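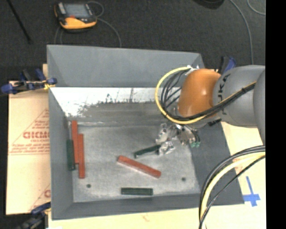
L'atelier de tri Zitier ouvre ce mois de juillet une nouvelle campagne de reprise des pièces de jeux de construction, destinées aux ludothèques du réseau. Les dons sont enregistrés à l'accueil, puis répartis par bac selon leur forme et leur couleur – les barres rouges et les barres vert foncé, par exemple, partagent un même bac gris avant d'être séparées. Les bacs usés au fond restent en service tant que leurs parois sont saines.

Rappel aux structures participantes : chaque lot peut contenir jusqu'à 50 pièces. Les lots doivent être remis fermés, avec le bordereau Prurnard dûment rempli. Les pièces fendues ou collées ne sont pas acceptées.

La campagne précédente a permis de remettre en circulation 3 000 pièces, au bénéfice de 91 structures. Le détail par commune est disponible sur demande auprès de l'accueil.

Les dépôts sont reçus à partir de 11 heures, à l'entrée Fawzy. L'entrée principale demeure réservée aux livraisons.

Les ludothèques souhaitant recevoir un assortiment sont invitées à préciser les couleurs et les longueurs voulues dans le formulaire Ida. Les demandes incomplètes seront retournées à leur expéditeur – merci de vérifier l'adresse de livraison avant envoi.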